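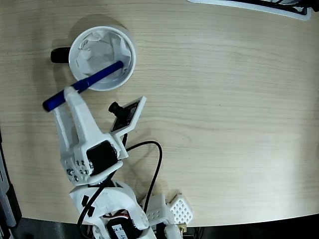
Blue marker, white mug, desk.

Hard water and the kettle, part two

The first part ended with the limescale figures and a promise to do something about them. I have since fitted an under-sink softening cartridge, run it for long enough to exhaust it once, and kept notes. The notes are below in more or less the order I made them.

To recap, the flat is at the Fotville end of the supply zone, where the water comes off chalk and the hardness is high all year. It rises a little in dry spells and drops a little after a wet December. I measure it with a drop-count titration kit, which is slower than test strips but resolves far better. Strips change colour in steps, and at this end of the scale the last two steps are hard to tell apart under kitchen lighting.

The cartridge is a Hidum, the smaller of the two sizes, on a Teltach head with a bypass dial. It is a weak-acid cation resin, so it takes out the temporary hardness (calcium and magnesium that are paired with bicarbonate) and leaves most of the permanent hardness alone. For a kettle this is the correct trade. Temporary hardness is the portion that drops out on boiling and sticks to the element. A full sodium-exchange softener would take out everything, at the cost of a salt tank that I have no cupboard for.

The bypass dial sets what fraction of raw water is blended back in after the resin. With the dial at zero the outlet water was slightly acidic and made flat, thin tea. I settled on one notch below the middle. The manual suggests working from a table of carbonate hardness against dial position, but the table is printed in German degrees and my kit reads in milligrams per litre as calcium carbonate, so divide by 17.8 before looking anything up. I got this wrong the first time and ran for a week with far too much bypass.
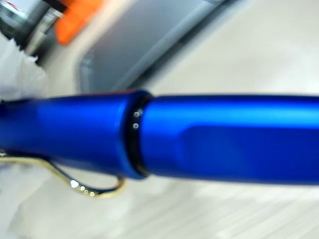
Capacity is the more interesting number. The box gives it in litres at a nominal hardness, and you are expected to scale it for your own. My scaled estimate came to 2,137 litres, which is a silly degree of precision for a calculation with a dial setting in it, but I wrote it down as it came off the calculator so that I could compare it later. The flow meter is a cheap turbine type on the inlet. I checked it against a measuring jug at full flow and at a trickle. At full flow it was good. At a trickle it under-reads badly, as turbine meters do, because the rotor stalls before the water stops. Nearly all of our draw is at full flow, so I have not corrected for this.

The outlet hardness stayed level for most of the cartridge's life and then rose over a short period. I had expected a slow drift upwards. A packed bed does behave this way in principle: the exchange zone moves down the column as a fairly narrow front, and the outlet looks fine until the front arrives. In practice it means that a monthly test can miss the whole event. I now test weekly once the meter has passed three-quarters of the expected volume.

Breakthrough came about 600 litres short of the estimate. There are three candidate causes. The first is channelling in the resin, which I can't check without cutting the cartridge open. The second is that the raw water was harder than my average during the run, and the notes do support some of this, though only enough to explain a small part of the gap. The third is that the rated capacity assumes continuous flow and mine was drawn in short bursts with long rests between. I would have guessed that resting helped, if anything, by giving the resin time to equilibrate. I don't know.

The kettle itself was descaled with citric acid at the start and weighed dry on the kitchen scale, then weighed again at changeover. The gain was below what the scale can resolve. The previous untreated period of similar length gave 72 grams, most of it on the base around the element plate, with some loose flake that would otherwise have ended up in the tea. So the softening works, and the only open question is the cost per litre, which at the shortened life is not flattering.

One mechanical note. The push-fit elbow on the outlet side wept slightly for two days after installation. The tube end had been cut with side cutters and was oval. Recut square with a proper tube cutter and pushed fully home - there is a second resistance past the first, which is the O-ring - it has been dry ever since. If you are fitting one of these, mark the insertion depth on the tube beforehand.
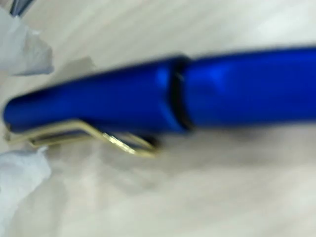 Sadowski wrote in under the first part to say that the burst-draw explanation doesn't hold up, as the same head on an office boiler with a very similar draw pattern made its full rated volume twice running, and that the bypass dial deserves more suspicion, being a plastic part whose true fraction changes with inlet pressure. The suggested test is to collect outlet water at two tap openings within the same 20 minutes and titrate both.

That is easily done. The second cartridge is in and the meter has been zeroed. I will take the pair of samples early in the run, while the resin is fresh, so that any difference between them can be put down to the blend, and repeat at the halfway point.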